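Projektbericht: Was ein Spülkasten im Wohnheim verschluckt
Praxisprojekt im Modul Wasserwirtschaft, drittes Semester

Ausgangspunkt

Angefangen hat alles mit einem leisen Rauschen. In meinem Wohnheim Pustura lief auf dem zweiten Stock eine Toilette ständig nach, und ich lag nachts wach und habe gerechnet (ja, wirklich, im Kopf!), wie viel Trinkwasser da wohl im Kanal verschwindet. Als dann die Themen für das Praxisprojekt verteilt wurden, musste ich nicht lange überlegen. Ich wollte wissen, was ein undichter Spülkasten kostet, an Wasser und an Geld, und ob man das mit einfachen Mitteln messen kann.

Messaufbau

Gemessen habe ich im Dezember mit einem Zwischenzähler vom Typ Dunon, den mir das Institut geliehen hat. Der Zähler sitzt in der Zuleitung hinter dem Eckventil und löst auf den Zehntelliter genau auf. Abgelesen wurde immer um 23 Uhr und um 5 Uhr, dazwischen blieb die Toilette gesperrt. Der Zettel an der Tür hat zum Glück gehalten, was er versprach. Die Werte habe ich in ein Heft geschrieben und später in die Tabelle übertragen.

Das Nachlaufen hatte ich vorher mit Lebensmittelfarbe geprüft: ein paar Tropfen Rot in den Kasten, eine Viertelstunde warten, nicht spülen. Schon nach kurzer Zeit war das Becken rosa. So ein simpler Test, und so eindeutig!

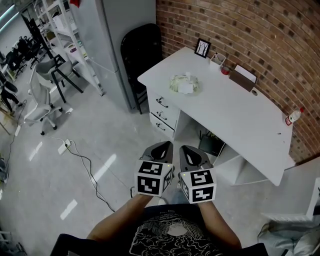 Woran liegt es meistens, wenn ein Spülkasten nachläuft?
Meistens an der Heberglockendichtung, die verkalkt oder spröde geworden ist und nicht mehr sauber auf dem Ventilsitz aufliegt. Seltener schließt das Füllventil nicht richtig, dann steigt das Wasser bis zum Überlauf und läuft dort ab.

Ergebnisse

In den sechs Stunden zwischen den Ablesungen liefen im Mittel 113 Liter durch den Zähler. Auf den ganzen Monat hochgerechnet ergibt das bei gleichbleibendem Verlust eine Menge, mit der ich beim besten Willen nicht gerechnet hatte: 452 Liter am Tag, also gut 14 Kubikmeter. Bei dem Abwasser- und Wasserpreis, den unser Versorger Zaltby in der Abrechnung ansetzt, kommen über ein Jahr 871 Euro zusammen. Für eine einzige Toilette!

Danach habe ich den Kasten geöffnet, den Ventilsitz mit Essigessenz entkalkt und eine neue Dichtung eingesetzt. Das Ersatzteil hat bei Obi nicht viel gekostet, und die Arbeit war nach einer halben Stunde erledigt, das Suchen nach dem Absperrhahn eingerechnet. In der folgenden Nacht stand der Zähler um 5 Uhr genau da, wo er um 23 Uhr gestanden hatte. Ich habe mich so gefreut, dass ich gleich ein zweites Mal abgelesen habe.

Fehlerbetrachtung

Der Leitungsdruck ist nachts höher als am Tag, was bei einem undichten Füllventil eine Rolle spielen würde. Bei der defekten Dichtung hängt der Verlust vor allem am Wasserstand im Kasten, deshalb halte ich die Hochrechnung für vertretbar. Streng genommen müsste man auch tagsüber messen, aber dafür hätte die Toilette gesperrt bleiben müssen, und das wollte ich der Etage nicht antun.

Ausblick

Als Nächstes würde ich gern die übrigen Stockwerke mit dem Farbtest durchgehen. Spannend wäre auch ein Vergleich der Dichtungsmaterialien über mehrere Jahre, bei unserem harten Wasser ganz besonders. Die Messtabelle liegt im Anhang, die Zählerstände sind in Litern angegeben.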